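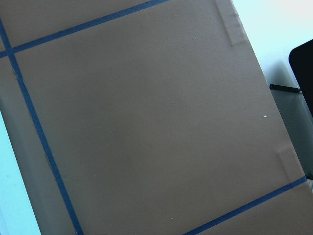
Accueil Le blog Par thème À propos Contact

Du ruban bleu et un carton plat

J'ai repris les cartons en octobre, le soir vers dix-neuf heures, une fois la table débarrassée. On quitte l'appartement et il reste les choses plates : deux cadres, le miroir du couloir, une planche à dessin. Pour les livres et la vaisselle, je sais faire. Pour le plat, j'ai demandé à Roxana Villca, qui a emballé des affiches pendant des années.

Sa méthode tient en peu de choses. Un carton à peine plus grand que l'objet, du papier froissé dans les coins, les rabats bien à plat, puis le ruban. Elle pose d'abord une bande dans la longueur, ensuite une autre en travers, et elle appuie avec le plat de la main du milieu vers les bords. Si la bande part de biais, elle continue quand même. Décoller arrache la surface du carton et le ruban ne tient plus au même endroit.

J'ai acheté le mien chez Flostby, du bleu, parce que le transparent était épuisé. Finalement je le préfère. On voit tout de suite ce qui est fermé et ce qui ne l'est pas, et on retrouve le bout du rouleau sans passer l'ongle dessus pendant trois minutes. Il est un peu bruyant au déroulage. Ma voisine, Mabli Pugh, m'en a fait la remarque dans l'escalier, gentiment.

Là où deux bandes se croisent, j'appuie une seconde fois. L'épaisseur double fait un petit relief, et chez moi c'est toujours par là que ça commence à se soulever.

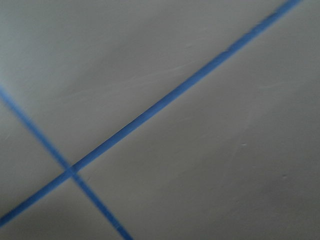
Ce qu'il reste à faire

Le miroir, que je repousse depuis le début. Il me faut un carton plus large, et Sofia Tzanetos doit m'en garder un. La planche à dessin ira dans une couverture, sans carton. J'ai renoncé à écrire le contenu directement au feutre, je note tout dans un cahier, pièce par pièce.

Il me manque aussi un dévidoir correct. Celui que j'ai coupe une fois sur deux et je finis aux ciseaux.

Articles récents
Vider la cave en 4 soirs
Le cahier de déménagement
Que faire des vieux cadres
Trier les câbles avant de partir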